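Week 4. Automation at the workstation: what is left for the operator

These notes cover the second half of the unit on service and light assembly work. They assume you have read the Lironico case and have the task-allocation worksheet from last week in front of you.

Task allocation is usually drawn as two columns, one for the machine and one for the person. The drawing is convenient and it hides most of what matters. At the Lironico tray-setting line, the original plan gave the machine "place bowl, place drink, clear cloth" and gave the operator "supervise". When Yolanda Rosenthal observed the line over 28 shifts, she found that "supervise" had broken up into a set of small jobs that appeared on no job description: straightening placemats, re-presenting items the hand had missed, moving cloths out of reach, clearing stops, and writing up the stops afterwards. She called this residual work. The term is used in the rest of the course.

Residual work has a pattern. It collects around objects that vary in shape, and at the points where one object has to be brought into line with another. It also tends to arrive in short bursts, so it is badly captured by hourly averages. An operator may be idle for several minutes and then have two stops to clear at once.

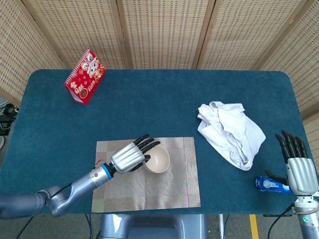
Grasp planning and job design are normally taught in separate courses, and the separation does some harm. A planner asks whether a hand can close on an object. A job designer asks who deals with the object when it can't. For a two-armed station both questions should be put to every item on the work surface. The small round bowl on the placemat has a rim, and fingers can be brought around a rim from above; its shape is known in advance and does not change between cycles. The can or bottle lying on its side at the front edge of the table is a different matter, as a cylinder in that position can roll, and a failed grasp may put it on the floor. The crumpled white cloth is harder again. It has no fixed outline, and any model of its folds is out of date once it has been touched. On a residual work sheet, the bowl would be scored low, the cylinder medium and the cloth high.

Scoring is done per item and then summed over the shift. Lagman, the second site in the readings, handled 2,000 items per shift after the changeover. Management reported the station as one operator to 3 machines. The log kept by Ursina Riedl showed that the ratio held only while cloth items were kept off the line. When they were let back on in February, operators stopped taking their breaks together, and the informal handover between shifts disappeared. Neither effect had been forecast, and the cost model had no line for either.

Three changes for staff recur across the sites.

Pace. The machine sets the cycle and the person fits around it. Operators at Lagman described waiting as more tiring than lifting. Treat this as a finding about attention — it says little about physical load, which did fall.

Skill. Hand skill is used less often but is needed at the worst moments. Without practice it declines. Gombridge rotates its people through one manual shift in 4 for this reason, at some cost in output.

Responsibility. When an item is dropped, the log records an operator intervention. The cause is often upstream, in how the item was presented. Check who designs the log before you draw conclusions from it.

The Mumer worksheet has a column headed "returned to person". Fill it in first. Students who leave it to the end tend to put down whatever the machine column did not use up, and the result is not an analysis.

For the tutorial, take a station you know and list each item handled. Score it low, medium or high, and state who recovers it after a failed grasp and how long that person has before the next cycle. Bring the sheet on paper. Colour coding is optional.

Reading: Riedl, shift logs, sections 1 and 2. Rosenthal, observation notes, all.

Notes last revised Jun 19, 2022 | Questions to the unit office | Back to top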